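Visit to the Tresau hall, 29 October 2019

We had wanted to see the Tresau hall for a while before deciding whether to move our small housewares meet there from the Brollel rooms. They hold an open day every October, so we went this year. Entry is free and you sign in at the door.

The hall is easy to find if you come in from the Fuchs side. From the Tikus stop it is a longer walk and the sign is hard to see until you are past it. There is parking for 8 cars next to the building and more on the street. We left ours on the street.

Inside, the floor is grey and the walls are white. People were still setting up when we got there, and we were told to go ahead and look. Tables can be rented with or without a cloth. The red cloth is smooth and lies well on the top, and white goods show up clearly against it. We would take that color again over the dark green we used at Brollel, where half of our things disappeared into the background.
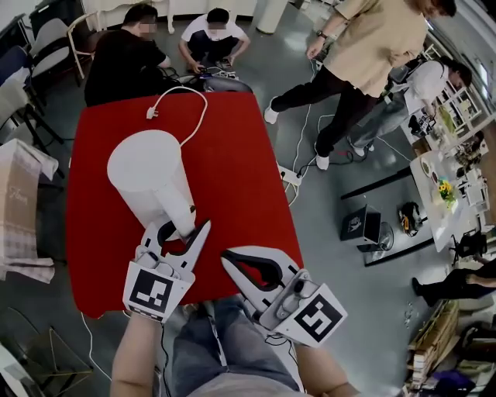

Seating is a mix. There are grey upholstered chairs, dark blue ones and also white wooden ones. The rental sheet lists 66 chairs in total, and we would need fewer than that. If you want them to match, ask early.

Cables are the thing to plan for. A white appliance with a white cord looks fine on a red table, but the cord wants to run straight across the middle where people put their hands. At our own meet we tape cords down along the back edge and bring our own extension leads. The hall does not lend those out. It does not supply boxes or trolleys either, so bring whatever you need for carrying.

We asked about the floor area. The main room and the mezzanine together come to 3,108 square feet. The mezzanine is not rented separately, and we did not go up.
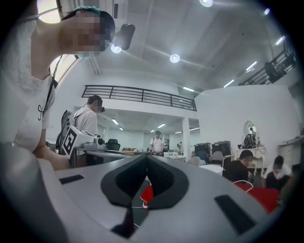
The light was better than we expected. The ceiling is high and white with the beams left showing, and there are round lights as well as a row of strip lights toward the mezzanine. Daylight comes in from the windows too. At Brollel we had to bring desk lamps for the back tables, and I don't think we would need them at Tresau.

Sound carries more in a room this tall. Anyone planning to give a talk should ask for the microphone when they book.

The rental is for a half day or a full day, and the key has to be back by 8 in the evening. Coffee at the open day was free and there were 2 kinds of cake. We have put our name down for next October and are waiting to hear back about the price of the tables.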